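FOR IMMEDIATE RELEASE
2025-01-08

Fleteveck opens its floor care workshop with a free guide to mopping wood without wrecking it

Romport — Hi, I'm Kartini Nair, and I run the small floor care business called Fleteveck. I'm writing this release myself, so please forgive me if it wanders a bit more than the ones you usually get! The short version is that we're starting a series of hands-on floor care workshops in Romport, and we're giving away the guide that goes with them. The longer version involves a lot of herringbone.

I started Fleteveck with my friend Larasati Latuheru after we'd both spent years refinishing other people's wood floors. We loved the work (well, most of it — neither of us misses the knee pads), but we kept getting called back to the same houses. The finish would be dull in front of the sink. There'd be a gray patch by the laundry door. The owners were always a little embarrassed, and almost every time the trouble came down to the weekly mopping. They cared about their floors so much that they were drowning them.

So last October we invited 18 households in Romport to let us come over and watch them clean. People were so generous about this. They let us stand in their kitchens and utility rooms and ask nosy questions about buckets, and Larasati took notes on everything. What we learned went into a 28-page guide called "Mop Less, Mop Drier," and the guide turned into the workshops.

Most of the advice in it is about the plain flat mop. I'm a big fan. A flat head on a long thin handle gets under the edge of a cabinet, it lies down properly on the boards, and you can stand up straight while you use it. String mops have their place, and that place is tile. On a light wood floor I want a flat pad that has been wrung out until I'm slightly annoyed with it, and I want to work backward toward the door so I'm never stepping on what I've just cleaned.

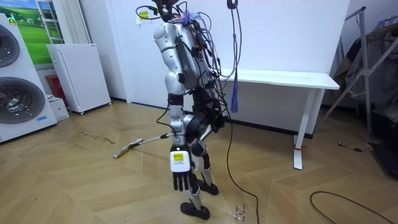 Herringbone gets its own chapter, and I could have written three more. With straight boards it's easy, you just follow the grain. With herringbone the grain changes direction every few inches, so people scrub in circles and hope for the best. Larasati and I argued about this for weeks! We finally agreed on long passes along the run of the zigzag, overlapping each pass by a third of the pad, and then one dry pass going the same way. It's quick and it leaves far fewer streaks when the light comes in low. If your floor has tiny bevels between the blocks, go drier still, as that's where water likes to sit.

The other chapter I'm proud of is the one on rooms with appliances in them. Laundry rooms with wood floors are getting more common around here, and I understand why, they look lovely. They also need a bit of thinking about. Lint collects along the bottom of the machines and turns to felt when it gets damp. Fan grilles gather fluff in the slots, and a lot of that fluff ends up on the floor you just cleaned. Our rule is top to bottom: grilles and radiator fins first with a soft dry brush, then the tops of the machines, then vacuum, and only then the mop.

"I had been mopping first and dusting second for my entire adult life," says Pauline Hartley, who was one of our October households and has since signed up for the first workshop. "Kartini was very polite about it."

(I was. I nearly bit through my pen.)

We get asked about cords a lot too. Anything with a long cable should be lifted and moved as you go so you're not mopping around it. A cable that drags across a damp floor will draw you a nice curved line of grime, and you'll only notice it once everything has dried. The same goes for chair legs and the wheels on drying racks.

Here's how the workshops will run. Each one is limited to nine people, because we want everyone to get a turn with the mop. You'll practice on real wood floors in a room with washing machines, a radiator and all the awkward corners you'd find at home. Larasati teaches the first half, which covers finishes and how to work out which one you have. (There's a simple water drop test and people get weirdly excited about it.) I teach the second half, which is all mopping, edges and drying. Bring socks you don't mind getting damp.
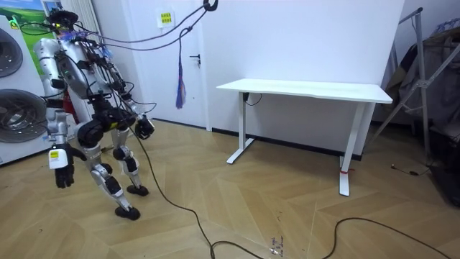 The herringbone floor, with stacked appliances along one side and a tall white radiator at the back.

Two other people deserve a mention. Danang Wijaya did the drawings for the guide, including the fold-out page on pad folding that I now can't live without. Danang Teoh handles our bookings, and yes, having two Danangs has caused exactly as much email confusion as you'd expect. If you write to us and get a very puzzled reply about pencil shading, please just try again.

We're printing 200 copies of the guide to start with. They're free to pick up from Ginus, the hardware store in Romport, while they last, and every workshop place comes with one as well. Ginus has also agreed to stock the washable flat pads we recommend, made by Lau, a small textile workshop that we've been buying from since our refinishing days. You don't need those particular pads to follow the guide. Any flat pad that wrings out well will do, and we say so on the first page.

I'd also love to hear from people who disagree with us. The chapter on vinegar has already started one family argument (mine), and we plan to revise the guide once the first workshops are done. If you have a floor that misbehaves, tell us what finish it has, how old it is and what you've been putting on it. Larasati reads every one of those messages and she'll write back with more detail than you were hoping for.

Reporters are very welcome to sit in on a session, or to take a turn with the mop. We can send the full guide on request, along with Danang Wijaya's drawings at print size. I'm happy to talk by phone about anything in this release, and if you catch me at the right moment I'll talk about skirting boards too.

About Fleteveck
Fleteveck is a floor care business in Romport, run by Kartini Nair and Larasati Latuheru. We advise homeowners on looking after wood floors between refinishes, and we teach small practical workshops on everyday cleaning.

Media contact
Kartini Nair, Fleteveck, Romport

Workshop bookings
Danang Teoh, Fleteveck, Romport

###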